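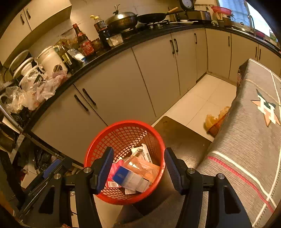 Photo: Sorkora field equipment group

Planning a hand-held gripper purchase: speaker notes
Updated 30 Apr 2021

Slide 1. Leave the photo up while people sit down. Start with scope. This talk covers the purchase of hand-held grippers for kitchen recording under the Iter project. Arm purchases are a separate budget and are not covered. Questions on arms go to the end.

Slide 2. What the tool has to reach. Point to the red basket between the two fingers. The contents are light packaging: a blue and white box, a pink packet, a shiny orange packet against the wall of the basket. The rim is thick and smooth and the walls are open lattice. Each of these asks something different of the pads. Thin film slips. Cartons crush. A rim needs opening width. Write the object list before asking for quotes. Our first request to Guo went out without one and came back with three tools we could not use.

Slide 3. Parts that wear. Point to the blue pads and then the silver pivot screws. Pads are the consumable. Screws and bushings are checked on a schedule. In the February order we bought 48 pads and treated them as spares for the year. That was too few. The current plan is a fixed number of pads per tool per quarter, with the spares on the same purchase order as the tool. Separate orders carried a second shipping charge and a second approval.

Pause for the parts table. Do not read it out. Columns are part, unit price, expected life, lead time. The lead time column is the one to look at. Linkage arms take longest and cannot be substituted between Dutlow revisions.

Slide 4. Unit cost against running cost. Pads come in at 69 dollars a set with the volume price. The volume price needs one order, one delivery address. If two sites want it, pick one site to receive and budget for forwarding.

Running cost items people leave out:
Pad cleaner and wipes
Battery replacement for the recording unit
Storage media
Transport cases
Operator hours for daily calibration

The last line is the largest. Calibration is short per session and adds up to about 274 hours over the full plan. It belongs in the labor budget. Finance will move it there anyway if it is listed under equipment.

Slide 5. Go back to the photo. Site conditions. The counter on the left holds plates, bottles, bags and a large white tub, and farther along there is a wok under a domed lid. This is the density we plan for. Quotes based on a clear bench give a session length that does not hold in a kitchen of this kind. Bulky outer linkages also need clearance next to bottles. Measure the tool at full opening, at the widest point of the linkage. Vendor sheets usually give the opening between pads only.

Slide 6. How many to buy. The plan has 117 sessions. Divide by sessions per tool per week, then add one tool for every four in use. The extra tools cover repair time. Do not count them as capacity. Sites have asked to do this and it leaves no cover when a screw strips or a cable fails.

If asked about leasing: the Sorkora lease includes pads and excludes linkage damage. It is worth pricing for any plan under six months. Past that, purchase was cheaper in both cases we priced.

Slide 7. Acceptance on delivery. Check finger alignment, closing force, screw torque and pad seating before signing. Record serial numbers. Keep the packing for the return period. Two Dutlow units went back with uneven closing, and the claim was accepted on the torque readings taken on the first day.

Slide 8. Dates. Quotes close first, then the parts list freezes, then the single order goes to Guo. Late object lists go into the next round. Leave this slide up for questions. Handout is the parts table and the blank object list, one of each per site.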